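Rukdale is looking for people who like folding things!

We're a small home-organizing studio, and we need participants for Oneck, our study of how people tidy a desk they share with towels, books, hair things and everything else that lands on it. If you have opinions about where a towel goes, we'd love to meet you. No experience needed, only two working hands and a bit of patience.

The desk has a pink checked cover with a cheerful cartoon print, and the shelf behind it is full (handbag, spray bottles, lots of bright book spines). It's a lovely spot to spend a morning.

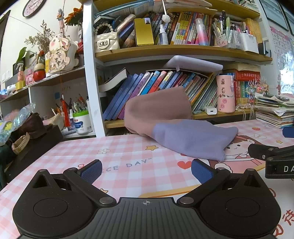 ## What you'll do

- Fold soft pieces of cloth, your way first, then from a printed card
- Put small items back on the shelf and tell us why you chose the spot
- Fill in a short form after each round

Each visit has 2 rounds and lasts 72 minutes, with a break for tea. We have 59 places, and visits run through August. You'll get a Teleck gift card and your bus fare back.

Pastel towels and cloths come up a lot, so expect to see plenty of lavender. The shelves hold books, hairpins and a pearl bracelet, and yes, you may move the dictionaries!

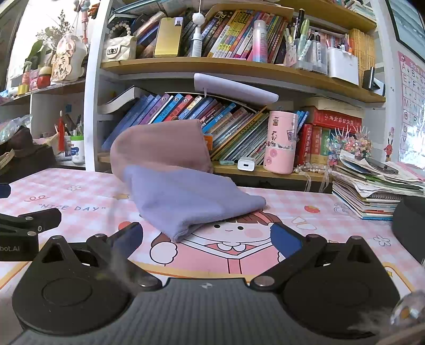 One of last year's participants wrote to us that she went home and refolded her whole linen closet the same night, and that she would have stayed for a third round if we'd let her.

## How to sign up

Leave your name and the mornings you're free at the Rukdale desk in the Gape building. Adults only, please. Left-handed folders are especially welcome, we had far too few last time.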